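Tulby Guesthouse Opens Its Lake Rooms

Sunday, June 9, 2019

Travelers who have been asking for a place to stay on the quiet side of the lake finally have one. The Tulby guesthouse opened its doors this weekend with 20 rooms, a long porch facing the water and a breakfast that starts early enough for the hikers. 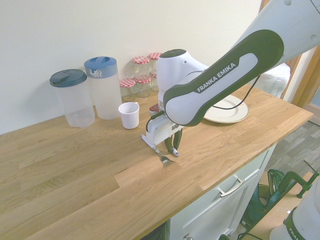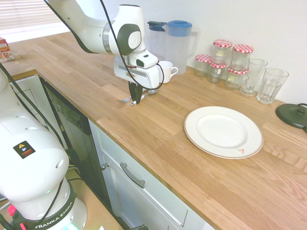

A fork on the light oak countertop in both views, with a spoon next to it in the second.

The building went up as a boarding house for mill workers and stood closed for years before Neema Mwaipopo and Kiros Tefera bought it. They kept the old staircase, the deep window seats and the wide floorboards on the second floor, and they put in new bathrooms throughout. Every room has a proper reading lamp, and what a treat that is!

"We both grew up sharing beds with cousins every summer, so we wanted big family rooms," said Mwaipopo. "You can bring the grandparents and still get some sleep."

Six of the rooms sleep four or more. The smaller doubles on the top floor are the ones to ask for if you like a view, as they look straight across to the Prirkell hills (the sunsets on opening night had people out on the porch well past supper). Two ground-floor rooms have step-free access from the parking lot and roll-in showers.

Breakfast is included and is the work of Eyerusalem Abdella, who cooked for a decade at the Demissie, the small hotel by the train station. Her spiced flatbread with eggs and honey went fast on Saturday, and there was a second round of it by popular demand. Coffee is on from six. Dinner isn't served yet, but there are plans for a Friday supper from October.

The lake path starts right behind the garden and runs to the old ferry landing at Prokgate, an easy morning's walk with plenty of shade. Guests can borrow bicycles and life jackets at the front desk, and rowboats can be rented by the hour from Anselmo Olmedo at the dock next door.

Doubles start at $70 a night and family rooms at $232 for a two-night weekend. Dogs are welcome on the ground floor. The front desk is open until ten in the evening, and late arrivals should call ahead for the door code.

The 57 bus from the train station stops at the end of the drive every hour, with the last one on Sundays leaving at a quarter past eight.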